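MURNDEN — Berside has published the setup and care routine it uses for its hand-held gripper sets, the tools its operators carry through ordinary household tasks to record how objects are picked up and put down. The routine covers the finger pads, the jaw linkage, the pivot screws and the camera mount. It applies to every set working out of the Murnden shop and the smaller bench at Jesinport, and takes effect in December.

The company wrote the routine after a review of its own repair log. The log held 262 entries, of which 179 concerned the fingers or the linkage. The rest were split among camera mounts, cables and grips. Most of the finger and linkage entries were small jobs: a pad that had slipped on its seat, a pivot screw that had backed out, a jaw that closed slightly off center.

Under the new routine, an operator checks the set before the first task of the day. The jaws are opened fully and closed slowly, with no object between them. The pads should meet along their whole length. If they touch at the tip first, or at the heel first, the set goes back to the bench and a spare is issued. Operators do not adjust the linkage themselves.

Pads are wiped with a damp, lint-free cloth and left to air dry. Soap is allowed for grease. Alcohol is no longer used, as the Jesinport bench found it left the rubber stiff after repeated cleaning. Lint is the more common trouble on bedding and clothing tasks, where fibers work down into the grooves of the pad and have to be lifted out with a soft nylon brush. The brush is run along the grooves, never across them.

At the bench, the pivot screws are checked for play one at a time. A technician holds the arm below the joint and rocks it by hand. Any movement side to side means the screw is taken out, cleaned and reset with a drop of low-strength thread locker. The set then rests overnight. Technicians are asked not to tighten a screw just to take up play — a joint that binds will change how the jaws close, and the recordings from that set will no longer match those from the others.

After any work on the jaws, the camera view is checked again. Both pads must be visible when the jaws are partly open, and the gap between them should fall near the middle of the view. The technician makes a short test recording and compares it with the one stored for that set. A full bench service takes about 9 minutes, not counting the rest time for the thread locker.

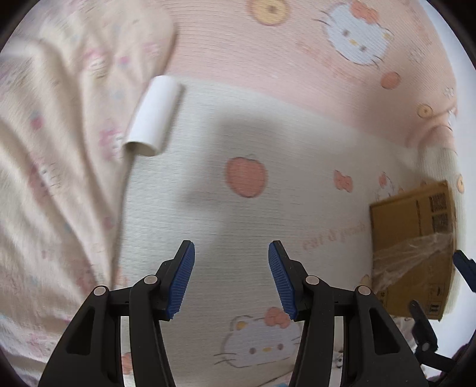 Cuesta, which runs two recording rooms with Berside sets, said the morning check had been easy to add but that it would have liked a clearer rule on when a pad is worn out. Its operators had been going by feel, and different shifts were retiring pads at different points.

Berside has since added such a rule. A pad is replaced when any groove has worn flat, when an edge has lifted, or when the pad can be turned on its seat with finger pressure. Pads are always changed in pairs. The old pair is bagged, marked with the set number and kept at the bench until the next monthly log review.

Sets are stored with the jaws slightly open so the pads do not press against each other. They hang from the grip, away from heaters and direct sun. Sets that travel between Murnden and Jesinport go in the hard case, and the closing check is repeated on arrival.

The routine is printed on a single card that ships with each set. Rooms already using the sets will receive cards with their next delivery of pads. Repair requests continue to go through the Murnden bench, which is staffed from 8 a.m. to 4 p.m.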